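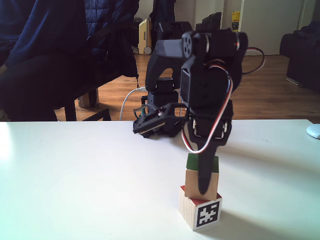

Two wooden blocks, one on top of the other.

I have baked bread every weekend since October and I am still not bored with it! I thought I would be. My hobbies usually last as long as the bag of supplies I bought to start them, and this one has already gone through 6 bags of rye flour, plus a good bit of white.

It started with a loaf from the Rosedier bakery stand at the Markstead market. Dark, sour, a crust that crackled when I squeezed it in the paper, and so heavy I checked to see if I had been handed two. I ate the end piece standing at the bus stop with no butter and went home determined to make one myself. (My first try could have held a door open. I ate it anyway.)

The thing I love most is the starter. Mine is called Plomska, and she lives in a jam jar on the shelf over the fridge, where it stays a little warmer than the rest of the kitchen. Morning and evening she gets a spoonful of rye and a splash of water. When I lift the lid she smells like apples, or on a bad day like nail polish remover, and I have gotten weirdly good at guessing how long it has been since her last meal.

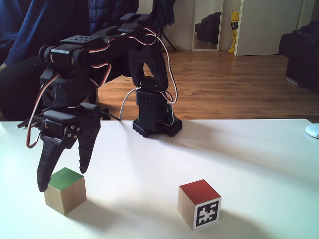
The dough itself is simpler than I expected. I use 200 grams of starter, a big bowl of flour, salt, water, and a spoonful of dark honey. Rye doesn't want to be kneaded the way wheat does. You stir it until your arm complains, scrape it into the tin with a wet spatula, smooth the top, and leave it alone. I used to poke it every ten minutes. Now I go for a walk, and it does so much better without me!

Then comes the oven, which in my case is old and runs hot on one side, so I turn the tin halfway through. The loaf gets 60 minutes, and by the end the whole apartment smells like toast and molasses and I am wandering in and out of the kitchen like a dog waiting for dinner. The worst part is that rye has to sit a full day before you cut it. I have broken that rule plenty of times and gotten a gummy slice every time, and I will probably do it again.

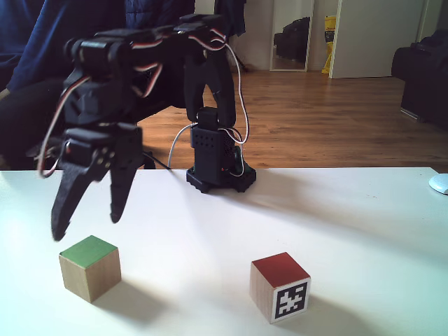 Shaping a round loaf was the next thing I wanted to learn, and it took me most of the winter. A wheat dough needs a tight skin on it or it spreads out in the oven like a pancake. You pull it toward you across the counter, turn it, pull again, and the surface slowly goes smooth. My early ones came out with lumpy sides, a lot like that black base plate with the rounded lobes resting flat on the table, only mine were beige and meant to be circles. I kept at it, and last week I finally got one that stood up tall and split open right along the cut. I took it out, put it on the rack and just stared at it for a while.

Next up is the seeded loaf from the Leung baking book, the one with sunflower and pumpkin seeds soaked overnight. I have the seeds, I have the tin, and Plomska is bubbling away up there. If it works I'll post the recipe, and if it doesn't I'll post that too, with the gory details.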